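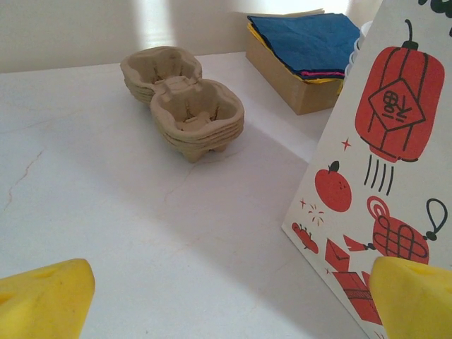

*Cup carriers on the white tabletop, with a printed card standing close by.*

April 21, 2018

Dear friends at the Deligiannis Fund,

It hardly seems possible that we are writing to you again already, but the spring has gone by in a rush and there is a good deal to tell you about the Gernel Creek reading program (and some of it is even on schedule!).

When we last wrote, in January, we had just moved the book collection out of the old Sandiler building and were still living out of boxes. I'm happy to say the boxes are gone. All 856 books have been cataloged, mended where they needed it, and put on shelves low enough for a six-year-old to reach. Your grant paid for the shelves, the book tape and the labels, and I can't tell you what a pleasure it is to find the dinosaur books on the first try.

Enrollment stands at 169 children across the four elementary schools. We had hoped for more from the east side, where the bus route changed over the winter and left several families with a long walk home. Shufen Lu has been talking with the school there about moving the sessions to lunchtime, and the principal likes the idea, so we expect to try it for the last few weeks of the term.

The take-home bags have been the happy surprise of the year. We sewed 300 of them, thinking that would carry us well into next fall, and they are nearly all handed out. Parents tell us the bags go to the grocery store and to Grandma's house and come back with notes tucked inside. One little boy returned his with a four-page sequel to the book he had borrowed, with drawings, and we have added it to the shelf.

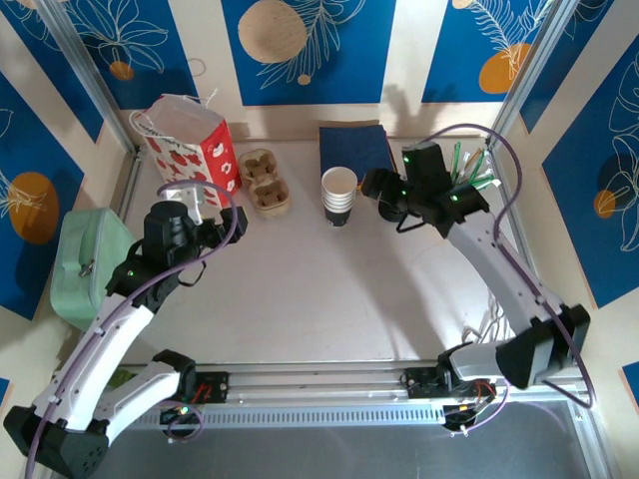
*Leaves and flowers on the blue and cream panels around the white table.*

On the money side, we have spent a little less than planned on printing and a little more on postage. The Fima reading guides cost more to mail than we figured, as they are heavy things, and with your permission we would like to move what is left in the printing line over to cover them. The full budget sheet is attached.

Still ahead of us are the summer book swap, a second training day for our 10 new reading partners, and the Spanish-language shelf, which is running late while we wait on two back-ordered titles. We'd love to have you come to the swap if you are able.

With warm thanks from all of us,

The Gernel Creek Reading Program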